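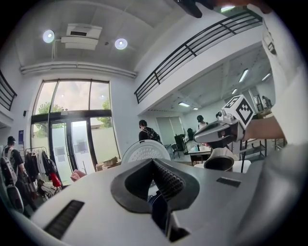 Mezzanine

A mezzanine is an intermediate floor set between two main levels of a building and open on at least one side to the space below. It covers only part of the plan. The uncovered part is called the double-height space or, in older Canadian usage, the well.

Layout

The area under a mezzanine has a lower ceiling and receives less daylight than the open part of the room. It is usually lit by its own row of fittings, commonly fluorescent or LED. Fittings in the double-height part are fixed to the upper ceiling and need a tower or long ladder for servicing. Windows at the front of the room may run through both levels.

Guarding

The open edge is protected by a railing or a solid parapet. Metal railings with vertical bars are common in workshops and halls, often painted black or grey. Where the deck is used for storage, a gate is fitted at the loading point.

Heating and cooling

Warm air collects at the upper level, and the deck can be uncomfortable in summer while the floor beneath stays cool. Ceiling-mounted air conditioning units serve the open volume. Condensate is carried off by a small pipe along the ceiling or down a wall.

Conversions

Many mezzanines are added to existing buildings. At the Hitaldale drill hall, a steel deck designed by Esben Norðdahl was inserted on 18 columns, leaving the front 7 metres at full height. The later Irness deck is hung from the roof beams and has two stairs.

See also

Gallery (architecture)
Loft
Catwalk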